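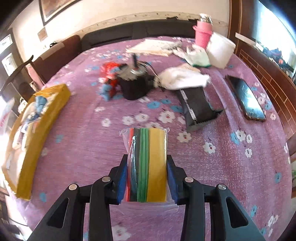 Oficina de garra manual: como treinar a pegada de embalagens finas

Clube de robótica Baltura, material de apoio
Atualizado em 2025-11-21

Este roteiro é para quem está entrando agora na equipe e vai passar as próximas semanas com a garra manual na mão, e também para quem já passou e quer relembrar um detalhe ou outro (a gente sabe que depois das provas some tudo da cabeça!). Ele cobre a parte das embalagens finas de plástico, que no nosso percurso vem depois dos blocos de espuma e antes dos objetos redondos. Pode ler de uma vez só, com um café do lado, ou ir abrindo conforme for fazendo.

O exercício faz parte do Mekix, o projeto que o clube está montando para a mostra de dezembro. A ideia é juntar gravações de pessoas pegando objetos comuns com a garra e depois usar essas gravações para ensinar o braço da bancada. Por isso pedimos tanto capricho num movimento que parece bobo: o braço vai aprender os nossos vícios junto com os nossos acertos.

O que separar antes

Garra manual com as duas almofadas já coladas nas pontas
Chave pequena para os pivôs das articulações
Pano de microfibra e um pouquinho de álcool
De três a cinco pacotes finos embrulhados em plástico transparente
Uma toalha de mesa, de preferência estampada
Objetos variados para deixar em volta
Caderno da equipe, página Likard

Likard é só o apelido da nossa tabela de tentativas, herdado da primeira turma. Quem não achar a página no caderno pode riscar uma nova com quatro colunas: objeto, posição inicial, resultado e observação.

Conferindo a garra

Comece com a garra aberta e olhe as duas pernas de frente. Elas precisam se mover espelhadas, chegando ao centro ao mesmo tempo. Se uma chega antes, a embalagem é empurrada para o lado e você passa a tarde achando que o problema é o seu pulso. Na maioria das vezes é um pivô apertado demais. Solte um quarto de volta, abra e feche dez vezes, olhe de novo.

Depois passe o pano nas almofadas azuis. Elas juntam gordura de dedo e fiapo com uma facilidade impressionante, e plástico liso em almofada suja escorrega mesmo. Espere o álcool secar por completo antes de encostar em qualquer coisa. Se a beirada da almofada estiver levantando, não tente salvar com fita: troque o par. Temos mais na gaveta, compradas na Riviere, que vende a cartela com 8.

Um recado para quem tem pressa: não passe cola instantânea. Ela endurece, cria um calombo e a almofada deixa de encostar por igual.

Arrumando a mesa

Aqui muita gente estranha, principalmente quem vem de laboratório arrumadinho. Nós queremos a mesa com cara de mesa de casa. Toalha florida, celular, luva, bandeja comprida, um motor que ficou por ali, tudo isso é bem-vindo. O braço precisa aprender a encontrar o pacote no meio das coisas, e uma estampa viva ajuda a deixar o exercício mais exigente, porque o plástico transparente deixa ver o fundo e confunde o contorno.

O que a gente pede é que sobre uma clareira na parte da mesa mais perto de você, com um palmo de folga para cada lado da garra. Os objetos da volta podem mudar de lugar entre uma série e outra. Durante a série, deixe tudo quieto.

Quanto à luz, janela aberta é ótimo, mas plástico brilha. Antes de gravar, incline um pacote devagar e procure a posição em que o reflexo não cobre a embalagem inteira. Uma faixa de brilho não atrapalha. Quando o pacote todo vira um espelho, gire a mesa ou puxe um pouco a cortina.

A pegada, passo a passo

1. Ponha o pacote em pé, apoiado de leve na outra mão, com as faixas de cor na vertical. Nas primeiras tentativas pode ficar em pé com a sua ajuda mesmo, sem vergonha nenhuma.

2. Traga a garra por trás, aberta, na altura do meio da embalagem. Respire. O erro mais comum de todos é chegar depressa e derrubar o pacote com a ponta.

3. Alinhe as almofadas com as duas laterais. Olhe para o espaço vazio de cada lado e tente deixar os dois iguais.

4. Feche devagar até sentir o primeiro contato, e pare. Conte até dois.

5. Feche mais um tantinho. O plástico pode enrugar num canto, isso é normal. Se as tiras de dentro começarem a curvar, você passou do ponto.

6. Retire a mão de apoio e segure a posição por cinco segundos antes de levantar.

7. Levante um palmo, desça no mesmo caminho e só abra a garra quando o pacote estiver apoiado na toalha.

8. Anote na Likard na hora. Quem deixa para anotar no fim inventa metade, e falamos por experiência própria.

Uma palavrinha sobre a aba solta da embalagem. Muitos pacotes têm uma sobra de plástico embaixo ou em cima, e a tentação de cortar é enorme. Deixe como está. Só cuide para que as almofadas peguem onde existe conteúdo dentro, porque a aba sozinha dobra e o pacote gira na garra.

Quantas vezes repetir

Cada integrante faz 50 pegadas por tipo de objeto, divididas em quantas tardes quiser. Até agora o clube tem 265 gravações aproveitadas e a meta do Mekix é chegar a 3000, então tem serviço para todo mundo! Pegada que falhou também se guarda, desde que esteja marcada como falha. Não apague nada por conta própria, nem aquela em que o pacote voou para o sofá.

Se a mão cansar, pare. A garra parece leve nos primeiros minutos e depois o antebraço reclama. Dupla funciona muito bem: um pega, o outro anota, e trocam na metade.

Problemas que aparecem sempre

O pacote gira quando levanta. A pegada está acima ou abaixo do meio. Desça e recomece do passo 2.

O pacote escorrega para baixo. Limpe as almofadas primeiro, aperte mais depois. Nessa ordem, por favor.

A garra range. Uma gota mínima de lubrificante no pivô, e seque o excesso para não pingar na toalha.

A garra não abre até o fim. Veja se ficou fiapo ou plástico preso entre as hastes, na parte de dentro das articulações.

Ao terminar, guarde a garra aberta, para não marcar as almofadas, e devolva os pacotes à caixa dos transparentes. A folha seguinte do caderno é a dos objetos redondos, e para ela vocês vão precisar do par de almofadas mais grosso.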